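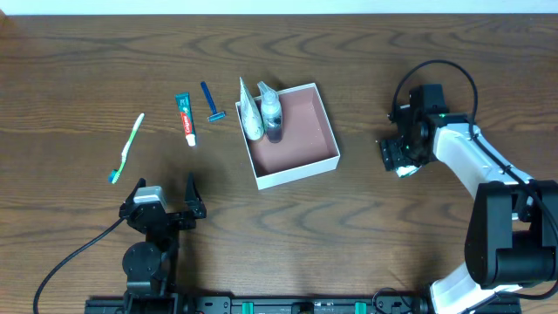

**Decanting** is the household practice of moving toiletries out of shop packaging into boxes, trays or matching bottles. Its supporters say it saves space and time. The evidence for either is thin, and much of it comes from people who sell containers.

The habit was promoted in Weltham by the home adviser Veronika Kälin, whose booklet *The Clear Shelf* told readers to keep no more than 30 items in a bathroom. How she reached that figure is not explained — later printings dropped it.

Critics point out that a decanted cream loses its expiry date and list of ingredients. Open boxes, which leave each item in its own packaging, avoid the problem but gather dust.
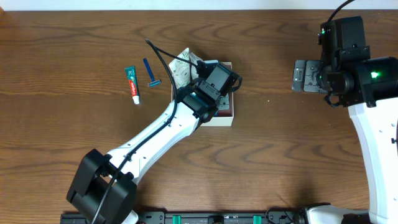 Stelios Katsaros replied that dust was a small price, and that he had kept open boxes for five years without complaint. He gave no account of how often he cleaned them.

A revised booklet, issued in January, advises keeping the original label. It still recommends buying two sizes of box.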